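Preguntas frecuentes sobre la biblioteca de herramientas de Celtico

¿Qué es exactamente la biblioteca de herramientas?
Pues funciona casi igual que una biblioteca de libros, solo que aquí te llevas a casa un taladro, una lijadora o lo que te haga falta ese fin de semana. Empezamos en Palma con cuatro estanterías prestadas y hoy tenemos 294 piezas en el catálogo (¡y seguimos recibiendo donaciones!).

¿Cuánto cuesta hacerse socio?
La cuota es de 69 euros al año y sirve para toda la casa, así que no hace falta que tu pareja o tus hijos se apunten aparte. Si te das de alta en enero, te regalamos el taller de iniciación.

¿Puedo llevarme varias cosas a la vez?
Claro que sí, hasta cinco. Las pequeñas, como martillos y llaves ajustables, se prestan durante dos semanas, y las eléctricas durante una.
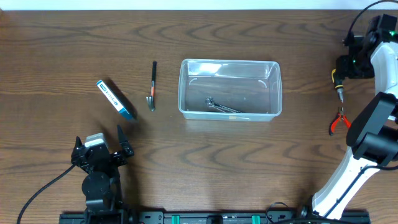

Tiempo de lectura: 2 minutos

¿Y si se me rompe algo?
Tranquilidad, que a todos nos ha pasado. Cuéntanoslo al devolverlo y no intentes arreglarlo por tu cuenta, por favor. El desgaste normal corre de nuestra parte; los golpes y las pérdidas los hablamos contigo con calma.

¿Cómo reservo?
Desde tu ficha de socio, en el programa Zutov, o pasándote por el mostrador, que siempre apetece charlar un rato.

¿Aceptáis herramientas viejas?
Encantados, mientras funcionen. Las de jardín volveremos a recogerlas a partir del 27 de septiembre, cuando tengamos listo el almacén nuevo.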